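okay so I've spent the whole month of May collecting demonstrations for a manipulation model and I have FEELINGS about it. thread, because a few of you asked what the data side of robot learning looks like day to day

1/ The task is packing. Small household stuff goes into a container, lid goes on if there is one. Our project is called Undari and the goal for this round is 300 clean episodes. I'm on the home set, which means real tables in real apartments instead of the lab bench. I love the home set.

2/ One episode = one person, 2 hand-held grippers, one container, a handful of objects. You pick things up and put them in. When the last one is in, you let go, pull back and stop the recording. Most of mine land under 60 seconds. The slow ones are nearly always slow on the first object, when you're still deciding where everything will go.

3/ My favorite category by far is snack packets. A box has faces and corners and you know where to grab it. A puffy little sachet squirms! Squeeze the middle and the ends swell, squeeze near the seal and it folds over. You end up learning a whole grip just for pillows of air.
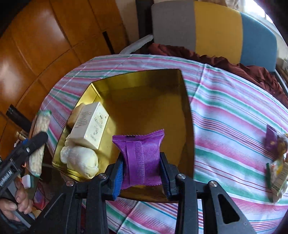
4/ What I've settled on: stand the packet up, pinch it across the middle, carry it upright, lower it until the bottom edge is inside the container, THEN open the fingers. If you let go early it lands flat across whatever's already in there and takes up twice the room.

5/ Shiny containers are their own adventure. Gold tin on a bright morning means reflections sliding all over the walls as you move. Wilson (Inga, who runs our training side) told me to keep those episodes in and record more of them. Kitchens have shiny things in them. Fair!

6/ Same goes for patterned tablecloths. I used to whip them off before a session. Now I leave them on and swap them between batches. Stripes, flowers, one truly loud checkered thing from my aunt.

7/ Somebody asked about mistakes. We keep a drop if you recover from it smoothly — pick it back up, carry on, finish the job. We toss the episode if you reach in with a bare hand to fix something. I tossed 20 in my first week for exactly that. Your fingers just want to help so badly

8/ Also tossed: anything where I stopped to think with the grippers hovering. Wilson trained an early version on my hesitant episodes and the policy learned to hover too. It would get right over the box and just... wait. I felt so seen

9/ So now I plan before I hit record. Big stiff things first, against a wall of the container. Soft crinkly things after, into whatever gap is left. Then I shuffle the order for the next batch so the model doesn't think there's only one way to pack a tin.

10/ Labeling happens at night. Each episode gets a short sentence, like "put the purple packet in the tin." We tried longer ones and they drifted into poetry by episode forty, so short it is.

11/ Next up is zip bags, which I am told are horrible. I can't wait. If you've collected data with floppy or see-through packaging, please tell me how you hold the stuff, I'll read every reply

12/ oh and for the person who asked if my wrists hurt: a bit, after a long batch! I switch which hand leads every few episodes and that helps. good for the data too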